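FOR IMMEDIATE RELEASE
11 August 2021

Bollora pauses drink-serving program and issues free grip update after glass-handling fault

TIERNEY — Bollora, maker of the Nisau two-arm tabletop helper, is asking every customer who uses the system to serve drinks to stop doing so until a free software update has been installed. We would much prefer to be writing to you with happier news, but we think the people who have been so generous with their patience and their countertops deserve to hear about this from us first, and in plain words.

The fault concerns the way Nisau holds a drinking glass while it waits under the spout of a coffee or beverage machine. During a long test run at our workshop in Tierney, the gripper did not always keep to the squeeze it had been told to use. In 14 of 831 pours the fingers went on slowly tightening after the glass was already held, and in one of those pours the glass cracked near the rim. No one was hurt, and no customer has reported a broken glass to us so far, but a cracked glass full of hot coffee is a serious matter and we are treating it as one.

The tightening happens during the waiting period, when the arm is supposed to be doing nothing at all except staying put. A small force reading drifts while the arm is still, the controller takes the drift to mean that the glass is slipping, and it closes the fingers a little more. On a short pour the effect is too small to matter. On a pour longer than 20 seconds it can add up. 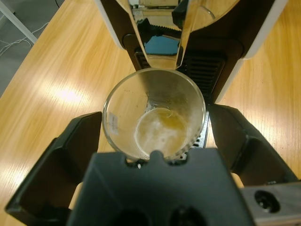 A clear glass held between the two gripper fingers under the spout of a beverage machine.

Glasses are the main worry, as you can imagine. Paper cups bend and let you know that something is wrong, and our heavier mugs came through the whole run without a mark, but a thin-walled glass gives very little warning. We are also asking customers to look over any glass that has been used with the system, running a dry cloth (please, not a bare finger!) along the rim, and to throw out any glass with a chip or a hairline crack.

The update, which carries the name Fliltedska after the test routine that first showed the problem, does a fairly simple thing. Once a glass is held, the fingers lock at that width, and the force reading is used only to decide whether to stop and call for help. If the reading moves outside its limits, the machine is left alone, the arm stays where it is, and the tablet shows a message asking a person to step in. We have run it through the same pours again, and the fingers stayed at their locked width every time.

While we had the bench set up for this work, we also went back over the spacing between the arms and the drinks machine. The January edition of the setup guide was vague on this point, and several of you had kindly written in to say so. The new edition asks for 50 millimeters of clear space on either side of the machine whenever the arms are at rest, and it has a proper drawing to go with it.
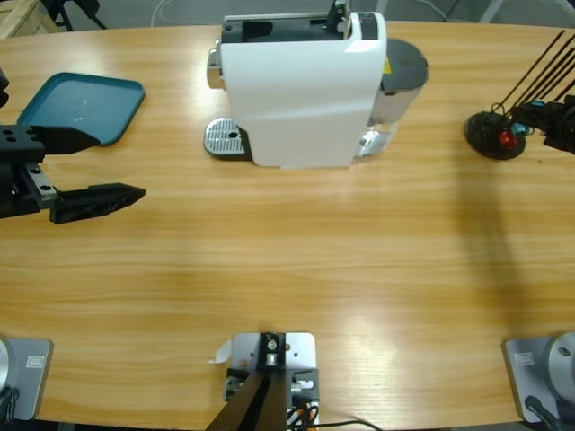 A capsule coffee machine and teal tray on the worktable, with an arm reaching in from each side.

What customers should do now

Turn off the drinks program from the tablet's main menu. Sorting, tray carrying and table clearing are not affected and may go on as usual, as long as no glassware is involved.

Connect the system to the internet and leave it switched on overnight. The update installs by itself and takes a little while, so please don't unplug anything in the middle of it.

Check that the word Fliltedska appears on the "About this system" page before turning the drinks program back on. If it isn't there the next morning, call the Bollora support desk and we will gladly walk you through it, or send you the update on a memory stick if your connection is slow.

Customers who would rather not use the drinks program again may have that part of their service plan refunded, and there is no form to fill in. A phone call will do.

We are truly sorry for the bother, and we thank everyone who has written to us over the past months with questions, complaints and kind words alike.

About Bollora

Bollora designs and builds two-arm tabletop systems for break rooms, small cafes and care homes. The Nisau system is assembled and tested in Tierney.

Press and customer questions: Bollora support desk, Tierney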